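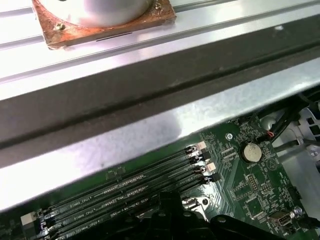

Bangera Wrist Breakaway, Rev 2

In stock, ships from the Drullomura shop
Price: $300
Fits: Wultance arms with the standard tool flange

I'll start with the bad news. If you bought a Rev 1 Bangera from me, please stop using it for anything where the gripper goes down inside a case. Rev 1 has a fault and I'd like it back.

The Bangera is a collar that goes between the arm and the gripper. When the fingers hit something they shouldn't, the collar gives, a switch opens, and the arm stops. I designed it for taking old desktop computers apart, and that job is full of things to hit: memory latches, the battery holder, the lip of the case, all those cables.

What went wrong with Rev 1 was the side load. Push straight up on the gripper and it tripped every time. Push sideways, low down on a finger, and sometimes the collar tilted and jammed before the switch opened. I found this out the expensive way, when the arm came across a row of memory slots a little too low and just kept going. It took a latch clean off and bent the finger before I got to the stop button. My hand was nowhere near it, thank goodness, but it could have been — I used to reach in and hold cables out of the way while the thing was running. I don't do that anymore and neither should you!
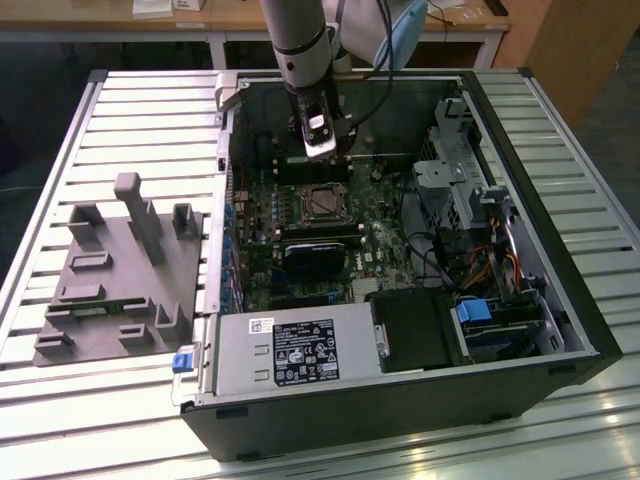 Desktops on their side are where the sideways bump really shows up. The gripper is working down in a box with metal walls, and every move from one part of the board to the next is a chance to clip something on the way. If your program lifts clear of the case between moves you'll see it less, but it's slow and I know most of you don't bother (me neither, until July).

What's different in Rev 2:

The seat is now a three-ball design, so it lets go from the side as easily as from below.
There are 2 switches wired in series. Either one stops the arm.
The spring is softer out of the box. You can stiffen it with the set screw, but try it as shipped first.
The cable exits at the back and is 12 inches long, with a plug that matches the old one.

I ran the new one through 3,000 trips on the bench, most of them sideways, and had no jams. I haven't tested it with the Distetti long fingers, which put a lot more leverage on the collar, so I can't recommend that combination yet.

One more thing — this is a crash stop for the tool. It doesn't make the arm safe to stand next to, and it doesn't replace your guarding or your stop button.

Rev 1 owners get a free swap. The revision is stamped on the flange side, so you'll have to unbolt it to look. Send back the collar and keep the screws.

Page updated August 4, 2025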